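종이를 넘겨주는 두 팔, 그 옆자리의 사람들

종이 장식과 포장용 접지물을 만드는 카드턴(Kadton)은 3월 1일부터 접지반 일부 공정에 양팔 로봇을 들였다. 색지를 접어 부채꼴로 펴고, 모양을 잡아 다음 사람에게 넘기는 일이다. 접지반에서 오래 일한 반장을 만나 그동안 무엇이 달라졌는지 물었다. 본인의 요청으로 이름은 싣지 않는다.

반장은 먼저 작업량 이야기부터 꺼냈다. 지난달 접지반에서 나간 물건은 3,095개, 그중 로봇 작업대를 거친 것이 2,316개다. "숫자만 보면 거의 다 기계가 한 것 같죠. 그런데 거쳤다는 거지 혼자 끝냈다는 말은 아니에요. 종이 재단은 사람이 하고, 풀칠도 사람이 하고, 마지막에 펴 보는 것도 사람이 합니다."

접지반 인원은 여섯 명 그대로다. 도입 전에는 모두 같은 일을 했다. 아침에 색지 묶음을 받아 자기 자리에서 처음부터 끝까지 접었다. 지금은 두 명이 로봇 작업대를 맡고, 나머지는 재단과 풀칠, 검수를 나눠서 한다. 담당은 일주일마다 바꾼다. 처음에는 고정으로 두었는데 작업대 담당이 손 감각을 잃는 것 같다고 해서 순번제로 돌렸다고 한다.

작업대는 위가 트인 칸막이 안에 있다. 장비 설치와 프로그램은 외부 업체 셀렐(Cellel)이 맡았고, 접지반은 작업 순서를 정하는 단계부터 함께 들어갔다. 반장은 그 과정이 제일 힘들었다고 했다.

"우리는 그냥 접는데, 그걸 말로 하라니까 못 하겠더라고요. 종이를 어디서 잡느냐, 언제 놓느냐, 한쪽 손이 잡고 있을 때 다른 손은 뭘 하느냐. 평생 생각해 본 적이 없는 걸 물어봐요. 결국 옆에 앉혀 놓고 천천히 접어 보이면서 하나씩 적었습니다."

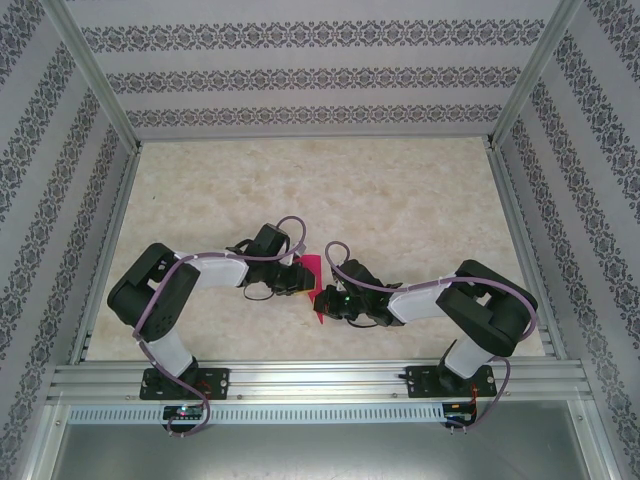
접지반 작업대의 두 팔. 양쪽 집게 사이에 분홍색 납작한 물체가 서 있다.

가장 애를 먹은 것은 두 집게가 종이 하나를 두고 만나는 동작이었다. 사람은 한 손에서 다른 손으로 옮길 때 힘을 조금씩 빼고 조금씩 준다. 로봇은 처음에 그 순서가 맞지 않아 종이를 찢거나 떨어뜨렸다.

"얇은 종이는 양쪽에서 당기면 바로 갑니다. 그렇다고 먼저 놓으면 쓰러지고요. 업체 기사님하고 그 동작만 며칠을 봤어요. 기사님은 화면을 보고 나는 종이를 보고. 나중에는 접힌 자국만 봐도 어느 쪽이 늦게 놓았는지 알겠더라고요."

이때 정한 기준 가운데 지금도 쓰는 것이 많다. 종이 결 방향을 맞춰서 올릴 것, 습한 날에는 묶음을 미리 풀어 둘 것, 접은 선이 두 번 난 것은 다시 쓰지 말 것. 예전에는 각자 알아서 하던 일이라 적어 둔 적이 없었다. 새로 들어온 직원은 이 종이를 받아 보고 오히려 배우기 쉬웠다고 말했다.

몸은 편해졌느냐고 묻자 반장은 잠시 손목을 주물렀다. "편해진 데가 있고 새로 아픈 데가 있어요. 손가락하고 손목은 확실히 덜 아파요. 대신 서 있는 시간이 늘었고, 눈이 피곤합니다. 접을 때는 딴생각도 하고 옆 사람하고 이야기도 하거든요. 기계를 볼 때는 그게 안 돼요. 가만히 보고만 있는데 왜 이렇게 힘드냐고들 합니다."

그래서 휴식 시간을 조정했다. 작업대 담당은 한 번에 오래 보지 않고 중간에 검수 쪽과 자리를 바꾼다. 접지반에서 먼저 꺼낸 제안이었고 회사가 받아들였다. 의자도 높이가 맞는 것으로 달라고 했는데, 그쪽은 아직 답을 기다리는 중이다.

임금 문제도 나왔다. 접지반은 원래 기본급에 개수 수당을 더해 받았다. 로봇이 들어오면 누가 몇 개를 접었는지 나눌 수가 없다. 회사는 반 전체 물량으로 수당을 계산해 똑같이 나누는 방식을 내놓았다. 손이 빠른 사람은 손해라고 느꼈고, 느린 사람은 반겼다. "나는 중간이라 말하기가 편하죠. 빨리 접던 사람한테는 미안한 일이에요. 그 사람이 십몇 년 걸려서 만든 속도인데." 이 방식은 5월까지 해 보고 다시 이야기하기로 했다.

로봇에게 맡기지 않는 일도 있다. 거래처 갈라도(Gallardo)에 나가는 겹접이 장식은 여전히 손으로 만든다. 종이가 더 얇고 마지막 주름을 손톱으로 눌러야 한다. 반장은 그 물건이 들어오는 날이면 반 분위기가 달라진다고 했다. 다들 의자를 끌어다 한 탁자에 모여 앉는다는 것이다.

로봇이 잡는 쪽은 모양이 단순하다. 접힌 색지의 아래쪽을 노란 집게 손가락으로 모아 쥐면 위쪽이 부채처럼 벌어진다. 반장은 벌어진 모양을 먼저 본다고 했다. "밑이 가지런하게 물렸으면 위는 대개 괜찮아요. 밑이 틀어지면 위에서 한 장이 튀어나옵니다. 그건 손으로 할 때나 지금이나 똑같아요."
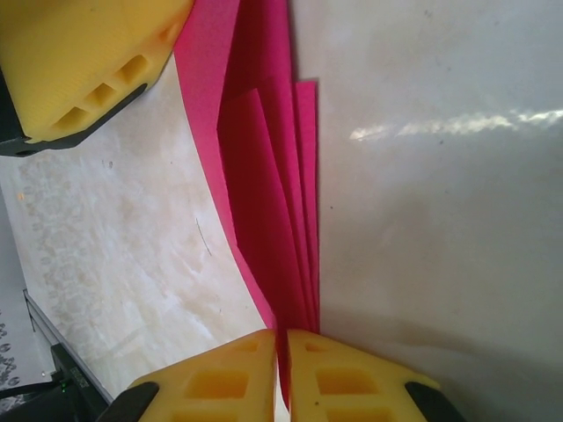 멈추는 사람은 누구인가

작업대에는 정지 단추가 있고 담당자는 누구든지 누를 수 있다. 처음에는 다들 망설였다. 기계를 세우면 물량이 밀리고, 괜히 세웠다는 말을 들을까 봐 그랬다. 반장은 자기가 일부러 자주 눌렀다고 했다. "내가 별것 아닌 걸로 세우면 다른 사람도 세우기 쉬우니까요. 종이가 조금 기울어도 세웠어요. 요즘은 나한테 안 물어보고 그냥 세웁니다."

세운 이유는 공책에 적는다. 셀렐 기사가 올 때마다 그 공책을 가져가 읽고, 고친 내용을 같은 쪽에 적어서 돌려준다. 반장은 이 공책이 접지반에서 제일 중요한 물건이 되었다고 했다.

회사는 다른 작업장인 각게이트(Gakgate)에도 같은 작업대를 놓을 계획이다. 접지반에서 한 명이 가서 그쪽 직원들에게 순서를 알려 주게 된다. 누가 갈지는 정해지지 않았다. 반장에게 가고 싶으냐고 물었더니 고개를 저었다. "거기는 버스를 갈아타야 해요. 젊은 사람이 가는 게 맞고, 대신 가는 사람한테 수당은 꼭 붙여 달라고 했습니다."

이야기를 마치고 반장은 검수대로 돌아갔다. 다음 교대까지 펴 봐야 할 묶음이 두 상자 남아 있었다.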